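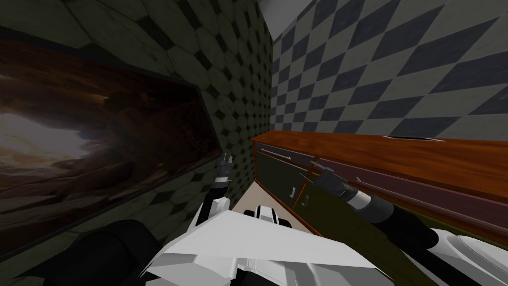 Sim, head camera view, kitchen corner layout. Both grippers up, right one pointed at the cabinet front below the countertop lip.

Sun 31 December

Gripper comparison in sim, Okabe fingers vs. Travier fingers, drawer and door tasks. Same arm model, same controller, same layouts. Only the finger geometry and the contact parameters change between sets. Yolanda Sánchez wrote the task scripts, I am running them and logging.

Setup
Planner is the Plallero build from before the break, no local patches. Controller is joint impedance with the default gains. Head camera fixed at the torso mount, wrist cameras off for this batch. Physics step unchanged. Wall and counter textures are randomized per episode, handle positions are not. The layout at the top is one of the louder ones: octagonal tile on the left wall, diamond checkerboard behind the counter, green doors with small knobs, bar handles on the drawer band.

Batch size is 2,688 episodes per finger set. The Okabe set finished overnight. The Travier set stopped at 2,175 when the job hit the disk quota. Lwazi Swanepoel cleared the old render cache and I restarted from the last checkpoint. Until the remainder is in I am comparing only the seeds both sets have completed.

Bar handles
Both fingers close on the bar without trouble if the approach is square to the drawer face. The difference shows up when the approach is yawed. The Okabe tip is narrower and gets behind the bar at angles where the Travier pad catches on the handle post and pushes the wrist off line. The controller then pulls back toward the target, contact force climbs, and the episode trips the force limit. I set that limit at 80 N on the first day and have not touched it.

The short handle is worse than the long one for both sets. There is less room between the posts, and any lateral error at the wrist puts a finger on a post. Could be fixed with a better pregrasp. Leaving it alone for now, the point is to compare hardware on the same bad pregrasp.

Knobs
Reverse result. The Travier pad is wider and softer in the model and holds the knob through the first part of the door arc. The Okabe fingers pinch it at two small patches and rotate around them as the door swings. Several episodes end with the fingers closed on air and the door partly open. The success check counts these as failures, correctly, but the log labels them "timeout" and they get mixed in with the planner timeouts. I went through 330 of the timeout episodes by hand to split them. Most of the Okabe ones are slips. Most of the Travier ones are planner.

Yolanda is adding a separate slip label: finger gap below threshold with no contact on either pad. Rerun the labeling from stored states, no need to resimulate.

Head camera
The torso mount and both arms take up a good part of the lower image. With the right arm extended toward the cabinet, the forearm covers the lower cabinet face and the knobs are close to being hidden on some approaches. The handle detector runs on a single image taken before the arm moves, so this does not affect the current numbers. It will matter if we go to closed loop.

Detector also gave false positives on the checkerboard. Low confidence, all above the counter line, removed with a height filter. Putting the filter in the config and not in the code so that it shows up in the run record. Lwazi wants to keep one unfiltered run to see how far texture alone pushes it. Fine, but not on this batch.

Left arm
Parked in all episodes. The park pose puts the left gripper up near the left wall, and in the tighter layouts the fingers come close to the picture frame there. Checked the collision log: no contacts on the left arm in either set. The planner treats the wall as a plane and does not know about the frame at all. Need a collision box on it before we try anything bimanual.

Contact model
Not convinced by the friction value on the Okabe tips. It came from the Nillow bench sheet, which was measured on flat plate, and the knob is a small curved contact. Lowering it would make the knob result worse and might cost some of the bar handle advantage. A short sweep on fixed seeds would tell. Three values, knob task only, then the same three on the short handle.

To do
-- finish Travier set, recheck quota before launch
-- slip label, both sets
-- friction sweep, Okabe tips
-- collision box for the frame, all layouts that have one
-- ask Yolanda whether the yaw range in the drawer script is degrees either side or total. The plots assume either side.
-- real drawer front on the bench in January, bar handle first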